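**Arm bench update**
Tue 9 October

The arm at the back bench has been running since the last week of August, and a few members have asked what it does all day and when it will be free. Here is where the build is up to.

The aim hasn't changed. We want a small arm that can pick up light, awkward things and put them in a basket, built from parts a member could buy or make in the shop. The base and shoulder are the old Bulteck unit that sat under the stairs for years. The wrist bracket was milled here from Skenadent plate, and the gripper is our own second version. The software is Nuchit, which is free and runs on the old desktop beside the laser cutter.

So far we have spent $469 on the build, most of it on two replacement servos and a power supply. The first supply sagged whenever the shoulder and elbow moved together, and the controller would reset halfway through a reach. We lost two weekends to that before Orathai Sangkhawat put a meter on the rail and watched the voltage drop. The new supply is heavier than it needs to be, but we haven't had a reset since it went in.

The wiring has been redone as well. Each joint now has its own labelled run back to the controller, with enough slack at the elbow for a full bend. Please don't borrow the zip ties from that bench. They are a different width from the ones in the common drawer and we are nearly out.
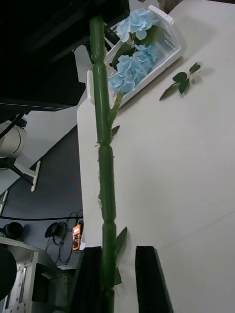 Grip on thin objects has taken up most of the past month. Blocks and cardboard tubes were easy, and the first gripper could handle them nearly every time. Stems are harder. They are narrow, they roll between the fingers, and the weight is all at one end. Our test pieces are artificial flowers, and the one we use most is a blue hydrangea with a long green stem. The nodes along the stem matter more than we expected. If the flat black pads land on one, they only touch at the bulge and the flower swings. If they land between two nodes, the hold is much better. The small leaves lower down are the other nuisance, as a leaf caught under one pad throws the grip off to the side.

The pads on the first gripper were 3D printed with a grooved face, which we thought would help. The grooves caught on leaves and were no good on anything smooth. The pads on there now have a smooth face and can be swapped with two screws. Orathai has cut a softer set from an offcut of Primska sheet, and those go on next. If they mark or tear we will go back to the current ones and look at finger spacing instead.

We log every attempt. The count stood at 3,076 when this was written, including all the block and tube runs from the early days. On stems alone, the arm gets the flower into the basket around 80 per cent of the time if the stem is upright and the camera can see it properly. Lying flat on the table it does a good deal worse, and we haven't worked out a fix. Part of the trouble is that the fingers reach the tabletop before they are low enough to close on something thin. A shorter fingertip would help there but would give us less pad to hold with when the stem is upright.

Camera glare was a problem on sunny afternoons. We have moved to evening sessions for now, which has the side benefit of leaving the bench clear for others during the day. A blind for that window has been on the wish list for a while. If anyone has a spare one about the right width, we would take it.

A few notes for people using the area:

- The emergency stop is the red button on the front edge of the bench. Anyone can press it at any time. Tell us afterward so we can re-home the arm.
- Keep behind the yellow tape when the power light is on, even if the arm is still. It can sit idle between runs and then start moving.
- Don't lean on the bench during a session. A small bump shifts the camera calibration and it takes 11 minutes to redo.
- Leave the flowers and the basket with the arm. They have gone missing twice and turned up in the kitchen.

Next on the list is a force reading at the fingertips, so the gripper can stop closing when it has hold of something. At present it closes to a set width, which means changing a number by hand for each kind of object. The sensors are ordered. Someone comfortable with fine soldering would be a help when they arrive – the pads on the sensor board are very small, and neither of us has steady hands.

Drawings for the gripper and the wrist bracket are in the shared folder under "arm", along with the parts list and the log. The drawings are current except for the cable clip, which was changed last week and still needs to be measured up.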